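Third week with the pouring cell at Patuncombe. The Sevix sales sheet says "set up once, walk away." I have yet to walk away.

First thing every morning I check the bolts on the base plate. It sits on slotted rail, which is great for moving an arm and also great for an arm moving itself. In May we found it 2 mm off and blamed the software for a whole day.

Then the grip force. Clear plastic cups flex. Too much squeeze and the rim goes oval, too little and the cup creeps when it tilts. We're at setting 42. The manual suggests 163, and I would like to meet the cup they tested that on.
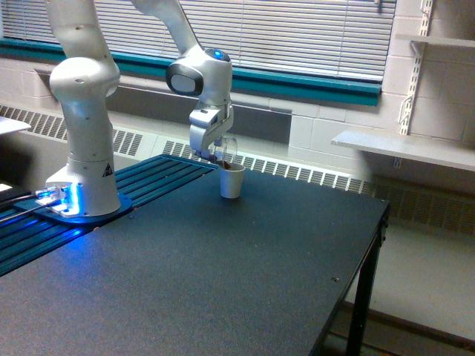
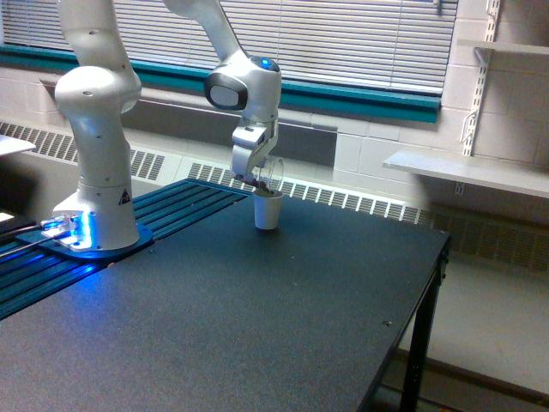
Clear cup into the small white one, arm at Patuncombe.

Usby asked for the pour count. 541 since the last regrease. Fine, but a count tells you how many times it tipped a cup. Says nothing about how much ended up on the table.

Also, the blue light on the base is not a health check. It was glowing just as nicely the day the wrist was out of calibration.

Nowakowski wants to add a second cell. My vote is no until this one goes about a month without me touching the rail bolts. Tightened two of them again today.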